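An Afternoon at the Open Lab in Itville
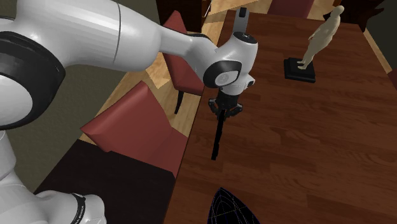
The simulated arm over its table, gripper down and holding a thin black rod, with the figurine standing farther back.

By the time I got to the front of the line at the Itville open day, the woman running the simulation corner had been on her feet since morning and was still delighted to see every single person who walked up. She works on Jatumel, the software the lab uses to try out robot arm movements on a screen, and she asked me to leave her name out of it ("my mother will only print it and put it on the fridge").

I wanted to know why anyone would come out on a cold Friday to watch a robot that lives in a computer. She laughed at that, and then she thought about it for quite a while.

"People come in expecting something fast," she said. "Then they see an arm holding a rod over a table, and they go quiet and lean in. I love that part. My whole job is the last little bit of space between the tip and the wood."

The dining-room look, with the red chairs and the long plank table, was her idea. "We had a plain gray floor for ages, and I was so tired of it! You spend 9 hours a day looking at a place, you want some furniture."

She told me her team had tried 500 practice runs the week before, and that she'd sat through far more of them than she needed to, with a thermos of soup – lentil, if you're curious. A teacher from Flelmont had brought 23 students that morning, and one of them asked her whether the little beige figure ever gets bored.

"I said I'd look into it," she told me. "I've been thinking about it all day."

The next open day is planned for December, in the Boutros building across the parking lot, and she'll be there with the same table on the screen. Doors open at 9, and parking is free.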